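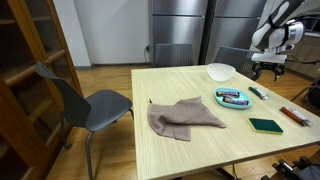
A dining table, with wrapped bars on a blue plate, a cloth towel and a kitchen sponge.

Table clearing is the routine removal and sorting of small objects from a dining or kitchen table between periods of use. The term covers the gathering of food items, the return of tableware and the wiping of the surface. It is usually distinguished from dishwashing, which takes place at the sink, and from table setting, which precedes a meal.

Sorting

Objects left on a table fall into two classes. Food-related objects include packaged snacks, bowls and plates. Non-food objects include cloths, sponges, pens and lighters. Household manuals generally advise that the two classes be handled separately and that food be moved first. The Hunstead household guide, revised by Flynn Faulkner, treats unopened packaged food as a separate group, as it can be stored at room temperature and needs no cover.

Holding dishes

A holding dish is a shallow plate or tray used to keep small packaged items together. Oval and rounded-rectangular forms are common. A raised rim keeps items from sliding off when the dish is carried. Depth is of little importance for flat goods such as candy bars, which are laid side by side in a single layer where space allows. 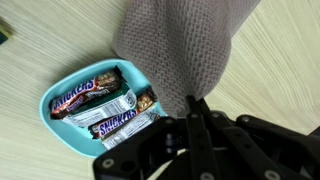 Bars longer than the inside of the dish are placed diagonally. The crimped end of a wrapper may extend past the rim without affecting stability, provided that the weight of the bar rests on the base. Partial overlap is acceptable for wrapped goods. In the Fosance method, bars of one kind are grouped together; the older Gulyás method places them in the order in which they are picked up. Both permit a mixed dish.

Cloths and sponges

Cloth towels are shaken out, folded and hung after use. A two-layer sponge has a foam side for wiping and a coarser side for scouring. The scouring side is not recommended on pale or lightly finished wood, where it can leave visible scratches. Wiping follows the direction of the grain, and the surface is then dried with a cloth.

Shared rooms

In offices and shared housing, clearing is often assigned by rota. A survey of 486 shared kitchens in Jornport, completed in August, recorded 7 that kept a written clearing procedure. Of these, 2 required chairs to be pushed in before the surface was wiped.

See also: Bussing; Dish drying; Serving tray; Table setting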